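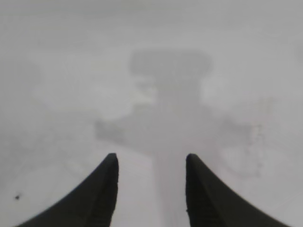 Open day at the Sirken building, Dremdale

November 30, 2021

The bus to Dremdale takes 41 minutes and stops outside a carpet warehouse, from which visitors to Sirken are expected to work things out for themselves. I followed a couple with a printed map. They were looking for the carpet warehouse.

By the time I had doubled back I'd missed the welcome talk, and with it, I was told by three separate people, the good biscuits. A lanyard was found for me. It said Pakzad, the firm that shares the ground floor, and I spent the rest of the day being asked about their parking.

Upstairs everything is named after an engineer. We started in Brunel, a long room with radiators that were either off or furious, where they were showing how a work surface gets set out and cleared again. I had come for exactly this. I have written before about my own kitchen, where things are put down in June and found at Christmas, and I hoped to pick up a method.

The colour scheme is pale. Pale surface, grey things on it, and a general greyness that the Dremdale weather was doing its best to match through the windows. Somebody at Sirken clearly had a tin of one paint and a free weekend. After half an hour I was grateful for anything with a bit of colour to it, and there was one round item, a muted pinkish red, that I became quite attached to. I didn't catch what it was for. I asked, but the man beside me wanted to know whether the barrier would let him out after five.

The method, as far as I could follow it, goes like this. You decide where a thing lives before you pick it up. You leave a gap next to it. You do not, under any circumstances, start a pile. I wrote "no piles" on the back of my programme and underlined it, then put the programme down on top of some other programmes.
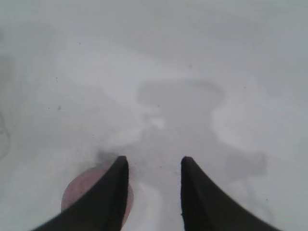 There was a fair amount of disagreement about the gap. A woman near the front felt it was wasted space and said that in her house every gap had a colander in it by teatime. The reply was that a gap is there so your hand can get in, and this went down well with the back row, who had been standing for 17 minutes and would have applauded a chair.

Lunch was downstairs in the canteen. Soup, a roll, and a choice of two cakes that tasted as though the choice had been made on our behalf some time ago. The tea was very good. I mention it because the leaflet doesn't, and it does mention the soup.

In the afternoon 12 of us were taken round the stores. I liked the stores. The shelves are labelled in three different handwritings, and you can see the exact shelf where the second person gave up and the third was brought in. The bottom row just says "misc". I have a room like that.

Parking is free but you will need a code for the barrier, and you have to get it from reception before they close. The next open day is in June. If you go by bus, sit on the left and ignore the carpets.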